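**December, gripper notebook – second handle, new pads, cloth work**

Kettle on, radio off, writing this up while it's still fresh, and before I talk myself into reprinting the whole thing again.

First, the mechanical side, for anyone in the workshop who picks up this notebook and wonders why the drawer labelled Prultus is half empty. I've used up most of the black plate stock on the new body. The triangular cut-outs stayed in. Zorica Kneževič wanted them bigger to save weight, and she's probably right, but I'd already cut the plates by the time her note reached me and I'm far too stingy to throw good plates in the bin. The finished handle weighs 176 grams less than the old one, which doesn't sound like a lot until you've held the old one at arm's length for an afternoon. My wrist noticed straight away.

The linkage took me two goes. On the first go I did the screws up nice and firm, the way you would on a bookcase, and the fingers closed with a horrible sticky grunt and then wouldn't open again. I backed every screw off a quarter turn, put a thin washer under each one, and added a smear of the grease from the Urkura tin (the one with the dented lid, not the new one, which smells like a fish and chip shop). Much better! It still has a tiny bit of side play at the tips if you waggle it on purpose. I've decided I can live with that for cloth. For anything rigid I'd want to shim it.

The blue pads are the thing I'm happiest about. They're batch 15 if you go by my numbering, though that includes the ones that never came out of the mould in one piece, so don't be too impressed. The ridges are finer than last time and run across the pad, and they grab the edge of a towel without my needing to squeeze the trigger all the way home. The previous lot were smooth and a bit shiny, and a cotton hem would just slither off them the moment there was any pull. I did try roughing up the smooth ones with sandpaper and got maybe ten minutes of improvement and a lot of blue dust on the bench. Sorry about the dust.

Now for the cloth work, which I did at home on the bed. The bench at the shed is too narrow to spread anything out properly, and a mattress is a kind surface to learn on, soft enough that I can push the fingertips down into it and scoop under a fold without catching a corner of the plate.
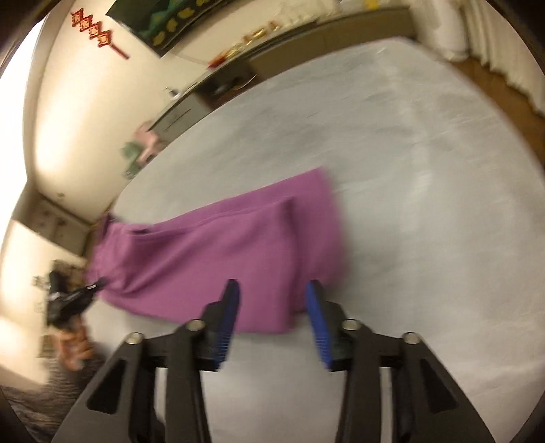

I've been going back and forth on how wide the jaws should sit at rest. Zorica likes them nearly closed so the approach is tidy and there's less travel in the trigger. I like them well open, and I'll tell you why. With fabric you never quite know where the fold is going to end up once it's been tugged about, and a wide mouth forgives you for being a bit off to one side. With the narrow setting I kept nudging the fold away from me, like trying to pick up a pea with a fork. We've agreed to log both and stop arguing about it over lunch.

The other lesson of the day was about pulling. Bunched cloth needs to be drawn out sideways, low and slow, with the hand close to the mattress. If I lift at the same time, the whole lot rises in a lump and I'm back to where I began, only crosser. I said as much out loud and wrote LOW AND SLOW on a bit of masking tape, which is now stuck inside the cover of this book.

The Lu mount for the camera has behaved itself. I'd been worried about it creeping round on the handle, so I put a dab of paint across the joint as a witness mark and checked it at every tea break. It hasn't shifted. The fisheye view takes in nearly the whole room, curtains and all, and the colour of the walls seems to throw the exposure about a bit near the window. I'd like to lock the exposure by hand next time. Zorica says there's a setting for that in the Stollance software, under a menu I would never have opened in my life.

Numbers, such as they are. The session folder has 1431 files in it, and I've only had the patience to go through 126 by eye. Of those, the ones I marked as too smeary to use were nearly all from moments when I was hurrying. That's on me and not on the camera. I'm going to try a brighter lamp as well, so the shutter can be quicker, but slowing down is free and the lamp is forty dollars.

Jobs left over:

- Shim or replace the left linkage plate, whichever I find first
- Cast two spare pads while the mould is still clean
- Ask Zorica to show me the exposure menu (and write down where it is this time)
- Try a heavier fabric, a bath sheet or the old flannelette
- Sweep up the blue dust

Trigger spring is getting a bit tired too. I'll bring in the tin of odd springs from home and see if one of those fits before ordering anything.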